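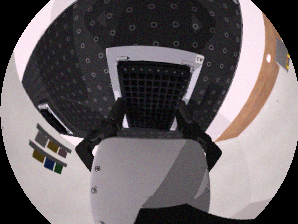 Gripper view at start-up. A rack marked with what looks like "A1" lies between the fingers.

4.2 Running the block shelf demonstration on open day

Use this section with the simulated cell supplied in the Dreltivcombe visitor package. Allow 110 seconds for one full run.

1. Open the Sketesine viewer and load the block shelf cell.
2. Check that all six blocks are on the shelf, on both levels.
3. Set the arm speed to 160 mm per second.
4. Select camera 2 so that visitors can see the arm, the table and the shelf together.

Note: The gripper view is harder for visitors to follow. Show it only after they have seen the room view.

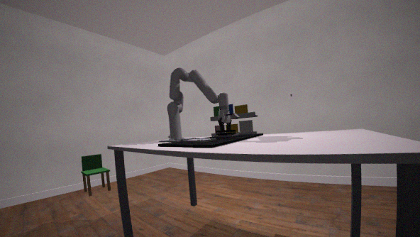 5. Press Hold and let the visitors look before you go on. Name the base, the elbow, the wrist and the gripper fingers.
6. Press Step to send the next move. Wait for the arm to stop before you press it again.
7. If the viewer shows code 2092, press Reset and go back to step 2.

Caution: Do not change the speed during a move. The run will stop and the log for that group will be lost.

8. Turn the room view slowly when a visitor asks how far the fingers are from a block. Depth is hard to judge from one side.
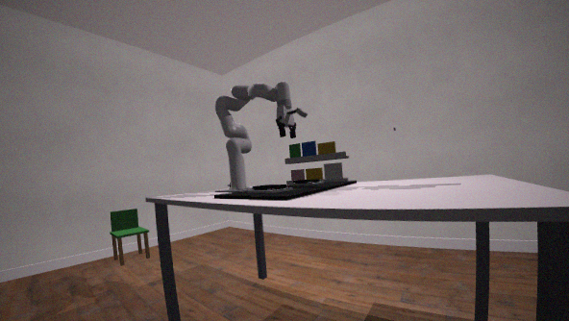
Armelle Delorme adds that groups at Rultholm in May asked more about the wrist than about anything else, and that she now stops for questions after every second move.

9. Save the log and close the cell before the next group comes in.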